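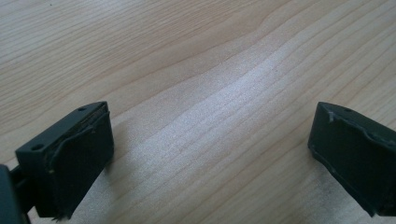

Open gripper, light wooden tabletop

Desell Reading Notes

Short notes on books about running and handing over small firms. The collection covers partnership agreements, succession, pricing, hiring and bookkeeping. It was put together for the Dikville business library and is now kept as a plain set of text files.

Contents

notes.csv: 400 rows, one per chapter read
books.csv: 102 rows, one per title
topics.txt: the topic list used in both tables

The two tables join on book_id. Titles with no chapter divisions are listed in books.csv only.

Fields in notes.csv

book_id: matches books.csv
chapter: number as printed
topic: one value from topics.txt
summary: two to five sentences, in the reader's own words
rating: 1 to 5, may be blank 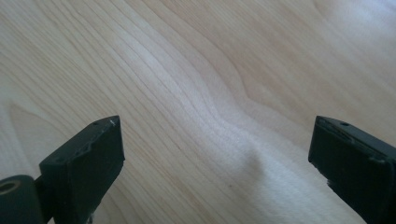

Wood grain, close view

Known problems

Ratings were given by different readers and should not be compared across titles. Older editions are mixed with newer ones, and the edition column in books.csv is often empty. Tax and payroll chapters go out of date quickly. The Adebisi shelf list was merged in version 2 and still has a few duplicate titles under different subtitles.

Use

Summaries may be copied and changed with credit to Desell Reading Notes. No text from the books is included. Corrections go to the Flotwood issue tracker; please give the book_id and chapter.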